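Planning the Purchase: Door Work in Simulation

This gallery belongs to the equipment plan of the Hovness building services group. We want to buy a mobile robot with two arms for our office floors, and before we ask for the money we study the work in a simulated apartment. The most difficult item in our list is doors. A robot that cannot pass a door needs a person to walk with it, and then the budget makes no sense.

The pages were put together by Brittany Dhillon, who also keeps the cost sheet. Please write to her if you find a mistake in the numbers.
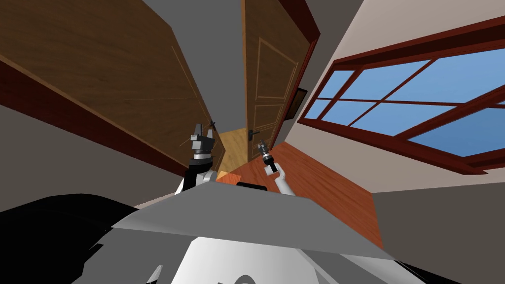 The first question for us was one arm or two. The Vostgate offer has one arm and is cheaper, but while the arm holds the door, it cannot carry anything. The Agbenyega offer has two arms and needs a yearly service contract. We have put both in the sheet, with the same period of 3 years, so that the comparison is fair.

Grippers are a separate line. Many buyers forget this line – we also forgot it in the first version. We now plan 2,000 dollars for spare fingers and small parts, and we ask each supplier to confirm in writing which parts are included in the price. The simulation software from Gorkilex is paid from the training budget, so please do not count it here a second time.

For the decision we set a simple limit. The robot should open our standard doors in 95 out of 100 tries in simulation before we pay for a trial on the real floor. Lever handles come first. Round knobs are left for a later stage, and doors with a strong closer will be discussed with the building owner. 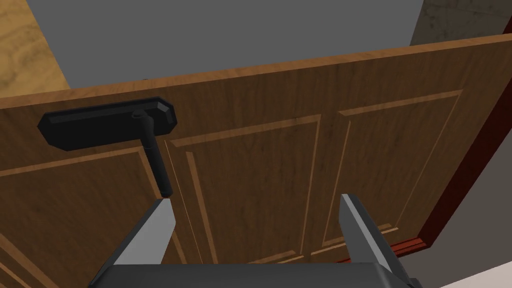
Open gripper below a black lever handle, simulated wooden door.

Still open in the plan: the delivery time for the second arm, the insurance, and the place for the charging station. The two suppliers have promised their final prices in July. After this we will update the sheet and add the result of the door tests to this page – the older version will stay available for those who already used it in their own planning.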